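Stories Essays Archive Submit About
Fiction > Short > Work and Other Weather

Two Thousand Good Ones

The contract with Stisberg called for 2,000 good examples of a gripper doing what a hand does, and by March I had stopped dreaming about anything else. 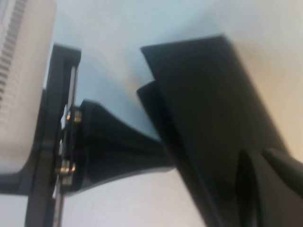 Leung wanted to know, by message, whether an example had to be good to count. Leung was the client's side of things and had never been seen by any of us. The messages came in at 6 every morning, always a single line, always polite. What was good? Did a dropped sock count if it was dropped well?

I wrote back that we would look into it.

My job was to sit in a chair and move two handles. Whatever I did with the handles, the gripper did at the table, and whatever the gripper did was saved for the learner, a program that lived on a machine under the stairs and ran warm enough to dry gloves on. The learner watched my recordings all night. In the morning it had a try. I have taught children to swim and one uncle to text, and I had never before had a pupil who copied my sighs.

I mean that. I have a habit of pausing before I pick anything up. It lasts a second or so and there is no thought in it. By the end of the first week the learner had the pause down perfectly. It would glide over to a sock, stop as if recalling an old grief, and then close its fingers on the air beside it.

"It's got your style," said Banda, who had the other chair.

Banda's style was speed. Banda folded a towel the way you'd hide a letter, and the program that trained on those recordings hit the table so hard on its first morning that we had to find a bolt with a flashlight. The obvious plan was to mix us together. We did, at a cost of 84 hours, and got a learner that hesitated beautifully and then hit the table.

Leung asked if we might send fewer sighs.

So I practiced. I sat at home in Sadau with two wooden spoons and reached for things without meaning anything by it. Salt. Keys. The cat, who left. I became a person who picked up a cup the moment the cup occurred to me, and my coffee went down the front of 6 shirts.

It went into the recordings, too. On 9th July I did 90 examples before lunch with no pause in any of them, and Banda, who had been told to slow down, did hers at the speed of a church procession. We had swapped. Neither of us mentioned it. The next morning we stood with our cups and watched the learner go at the laundry – quick over the table, a neat pinch, the sock up and across and into the bin.

Then it went back to the empty spot where the sock had been, and waited there, about as long as I used to.

I checked the recordings. I had stopped doing it with the socks. I was still doing it afterward.

Leung wrote at the usual hour. Was that one good?

I put down the spoon and typed that it counted.

Comments (3)

tidewrack: I did this for a living for a year, with cups. You do start reaching for your own mug like you're being graded. Mine never got past the handle.

Orla_m: The cat, who left. Same.

papersnow: Wait, so does Stisberg ever get the full 2,000? I need a part two, or at least an invoice.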